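The basket hit the floor at 4:10 in the afternoon, with a noise that people at the other end of the building heard as a door slamming. It had been four feet up, between the hands of a two-armed robot, and it was carrying six full soda bottles. One of them split at the cap and sprayed the lower shelf.

Jitendra Upadhyay was standing behind the yellow tape with his thumb near the stop button. He never got to use it.

"There wasn't any wobble," he said. "The left hand opened. It opened the way it does when you ask it to open, nice and smooth, and the basket swung down off the right hand and went."

The robot belonged to Bidero, a small company that is trying to sell grocery chains on the idea of machines that pick orders overnight, in the same aisles where customers shop during the day. The test store is a rented unit with a few shelving bays, a drinks section and a back room full of spare groceries. For most of a year the staff there had worried about bottles. Bottles roll, they are heavy at the bottom, and the labels wrinkle under the fingers. By June the robot was handling them well enough that the team had moved on to longer runs, in which it filled a basket and took it to a counter.

Nobody had spent much time thinking about the basket.

It is the ordinary kind, plastic with mesh sides and a pair of wire handles. The robot does not carry it by the handles, which flop over and are hard to find with a camera. It holds the body of the basket, one hand on each side, and squeezes. The squeeze is small. Too much and the plastic bows inward, and a bowed basket has a way of popping out of the fingers like a bar of soap.

To keep the squeeze right, the control software looks at how hard the motors in each hand are working and makes small corrections. If the fingers report more force than they should, the hand relaxes a little. If they report less, it tightens. There is a floor on how far the hand may relax while it is carrying something. That floor should have saved the soda.

Haris Minhas, who wrote most of the grip code, pulled the logs that evening and went through them with a sandwich in one hand. The left hand had reported a force far above anything it could physically produce. The number arrived all at once and stayed there. The software did what it was told and backed off, and kept backing off, right through the floor.

He could explain the second part within the hour. The floor was tied to a setting that said the robot was carrying a load, and that setting was switched on by the picking routine when it closed on an item. The basket was not an item. It had been added later as a kind of furniture, picked up by a different routine that never touched the setting. As far as the hand was concerned, it was holding nothing, and was free to let go.

"That one is on me," Minhas said. "I wrote both routines. I wrote them about five months apart and I didn't go back and read the first one."

The false reading took longer. The team's first guess was a bad sensor, so they swapped the left hand for a spare. They ran the carry 90 times with an empty basket and a foam mat underneath. It never dropped. They put the original hand back and ran it again, and that never dropped either. Somebody suggested that syrup had gotten into a finger joint, but the syrup came after the drop, and the joints were clean when they were opened.

What changed things was weight. Upadhyay began loading the basket with sealed bottles, one at a time, and tilting it the way the robot does when it turns away from a shelf. The fault came back on run 129, and this time there was a phone recording the arm from the side. A cable that runs along the outside of the forearm had pulled tight as the wrist rolled. Under load the elbow sat slightly lower than usual, and that took up the last of the slack. The connector at the wrist did not come out. It shifted by a hair, one pin lost contact, and the hand's electronics passed along the highest value they knew.

The cable was longer on the drawing. A supplier called Catel had sent a batch with the connector molded at a different angle, the part was accepted with a note, and the note was filed under the name of a technician who had since left. Catel has replaced the batch. Bidero's own paperwork is being rewritten, a job Upadhyay describes as slower than the repair.
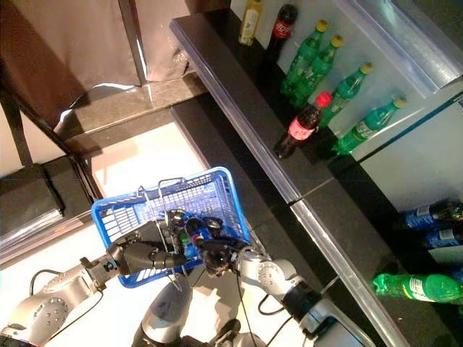
The robot holds a basket beside the drinks shelves at Bidero's test store. Cable runs along the arms were a focus of the review.

The fixes themselves are not dramatic. The cables now have more slack. A force reading that jumps faster than a hand can move is thrown out, and the hand freezes where it is until a person clears it. The minimum grip applies whenever both hands are closed on anything at all. Together the software changes came to 10 lines, and Minhas says he spent more time on the tests than on the lines.

The harder question was what the drop would have meant in a shop. A full basket is heavy enough to break a toe, and the wire handles could catch a face on the way down. Bidero runs at night with the doors locked, but shelf stockers work at night too. Trillo, the regional chain that had agreed to a trial, asked for a written account and got one, with the logs attached. It then pushed its start date back and asked that staff stay out of any aisle where the robot is carrying. It also sent the account to Abbasi, a safety consultancy it uses for forklifts and balers.

Abbasi's reviewers came back with a request for more than 3,000 loaded carries before anyone shared a building with the machine. They also wanted the stop button looked at. Upadhyay had been two steps away with his thumb ready, and the basket was on the floor before he pressed. Their view was that a person with a button should not be counted as protection against a dropped load. It has been taken off that page of the safety file.

The carries are being done now, in batches, mostly in the mornings. The foam mat is still down.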